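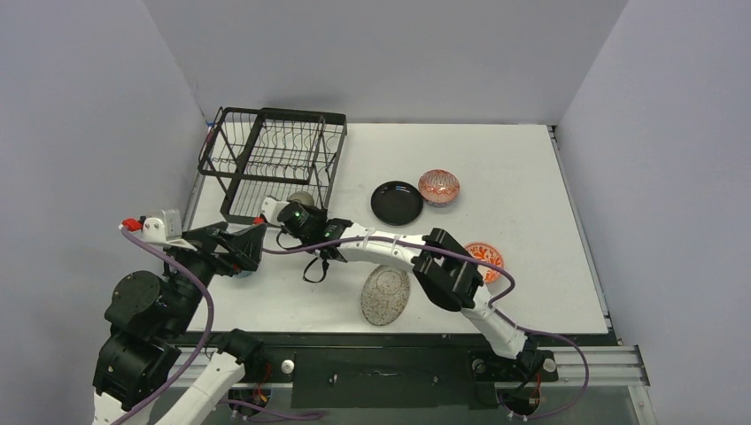 Re: [sithole-lanes] Washing up after the May lunch
From: Reshma Khumalo
January 26, 2020

Precious Maluleke wrote:
> Last year we used paper plates and filled 2 whole bins.
> Could we do proper crockery this time? I can borrow a
> set, but somebody would have to think about the washing up.

Hi Precious and all,

Yes please to proper plates! I did the washing up at my cousin's engagement do (121 guests, one sink, never again without a plan) and picked up a few things.

Scrape everything first, and I mean everything, because rice blocks that hall sink in no time. Glasses go in while the water's clean, then cutlery, then plates, and the greasy pots can sit and soak while we have our tea. Change the water as soon as it looks grey. People hang on to it far too long!

We'll also want more tea towels than you'd think. I've got a drawer full, mostly from my gran, so I'll bring those, and if you've a spare drying rack at home please stick your name on it and bring it along. Mine went missing at the last lunch and I'm still a bit cross.

How many are we expecting? Johannes said around 71 but he may have been counting the children twice.

Reshma

Comments

Sipho Cele: I'll dry, I won't wash. My hands go like prunes.

Abena Zakaria: Is the hot tap fixed yet? Otherwise we need both kettles.

Johannes Mabaso: I did not count the children twice.

Recent on this list
Who has the key to the Jidby Road gate?
Spare jam jars wanted
Minutes from the lane meeting
Lost: green umbrella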